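Furniture Care and Surfaces
Handout 4: Tabletops
Tutor: Siobhán Moynihan

Before you clean or repair a tabletop, find out what it is made of. Solid wood, veneer and laminate can look much the same from a chair. Solid wood usually shows end grain at the edge. Veneer is a thin slice of real wood on a board. Laminate is a printed sheet under a hard clear layer, and the pattern may repeat along the length.

Look at the grain next. Note its direction, its colour and whether the lines are straight or wavy, and write this on your sheet before you touch anything.

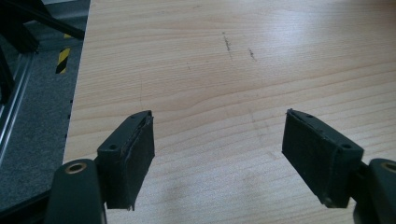 Photo: Odair Mendonça / Cadurville workshop

Pale tops with fine, wavy grain running from side to side are common in the teaching rooms. Wipe along the lines with a damp cloth and dry at once. Do not use wax on laminate. It stays on the surface and smears.

If you need to sand bare solid wood, finish with 200 grit and follow the grain. Never sand laminate. On veneer, ask first.

For next time: read the Zamudio notes on edges, pages 83 onwards, and bring your sheet.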